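Why the price level never seems to come back down

4 min read

A reader wrote in after the May issue to ask why the papers keep announcing that inflation has fallen when nothing in the store is any cheaper. It is a fair question, and it comes up often enough that I would like to deal with it properly before going back to bonds next month.

Inflation is a rate of change. When the rate drops from six percent to two, prices are still going up, only more slowly. The earlier increases stay where they are. For a basket of groceries to return to what it cost three years ago, prices in general would have to fall, and central banks in most countries work hard to keep that from happening.

Take a family that spent $1000 a month before prices jumped. If the cost of everything they buy goes up 15 percent over three years, the same month of living now runs $1150. Suppose inflation then stops completely. The headlines would call that a triumph. The family still pays $1150, and unless their income has risen by the same 15 percent, they are worse off than when the whole thing started.

Most of the disagreement between economists and everyone else comes down to this. The economist is looking at the slope of the line and the shopper is looking at its height. Both are reading the same chart.

There is a second problem, and I think it gets too little attention. The official index is an average, and very few households are average. A retired couple who own their house and drive twice a week have a different inflation rate from a young renter with a long commute. When rents rise faster than everything else, the renter's money loses value faster than the published figure says. When it is medical costs, the couple are the ones who suffer. The statisticians know all this and say so in their notes, but the notes do not make the evening news.

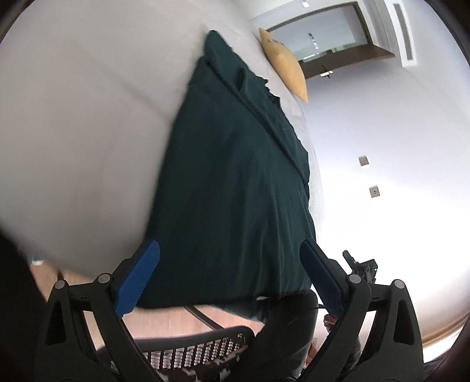 Ebrahimi, who read a draft of this item, objected that I was letting the money side off too easily. Prices do not all climb together by accident, he said, and if the supply of money had not been allowed to run so far ahead of the supply of goods, a shortage in one place would have been balanced by softer prices in another. He would have liked the whole piece to be about that.

I agree with him up to a point. Over long periods it is hard to find a serious inflation that did not have easy money behind it somewhere. Over a year or two the picture is messier. Banks may be full of reserves and still not lend. People may be full of cash and still not spend. Then a harvest fails or a port closes, and prices move in a month when the money supply hardly changed. Anyone who says that one lever explains every turn in prices should be asked which month he is talking about.

What I would not accept is the idea, popular in some of the mail I get, that the whole business is arranged. Governments do gain from inflation. It shrinks the real value of what they owe, and it pushes taxpayers into higher brackets where the brackets are not adjusted. But gaining from a thing is weak evidence of having planned it. Governments have also been thrown out of office over the price of bread, and I doubt that was in the plan.

The practical side is less exciting. Cash in an account that pays nothing loses value every year that prices rise, and it does not regain that value when the rate of inflation falls. At 6 percent, a dollar left alone for a year buys what 94 cents bought before, near enough. A fixed-rate mortgage works the other way, and the borrower pays it back in cheaper dollars -- provided his wages keep up. That condition is left out of a good deal of the advice in print. Debt is only a hedge for people whose income rises.

As for wages, they usually follow prices with a delay, and the delay is where most of the damage is done. A worker whose raise comes in a year late has lost that year's difference for good. If you are negotiating this year, compare your pay with the price level at the time of your last real raise. Last year's inflation figure alone will make the gap look smaller than it is.

Next month: why long bonds and short bonds have been telling different stories, and whether either one is worth listening to.

Comments

Grarura
The slope and height part cleared it up for me. I have been arguing with my brother-in-law over this since winter and we were both right, which will annoy him.

Velter
You say falling prices are something central banks try to avoid but you never say why. Cheaper groceries would suit me fine. I have heard the argument that people put off buying when they expect lower prices, but I don't put off buying eggs.

Pokero
Velter, the trouble is more with debts than with eggs. If prices and wages both drop, your loan payment stays the same and gets harder to meet. Farmers have been through that more than once.

Velter
OK, I can see that for loans. Still think it deserves its own item.

51percent
My rent takes up half of what I earn, so the official number has very little to do with me. Glad to see somebody put that in print. Would like more on how the basket gets chosen.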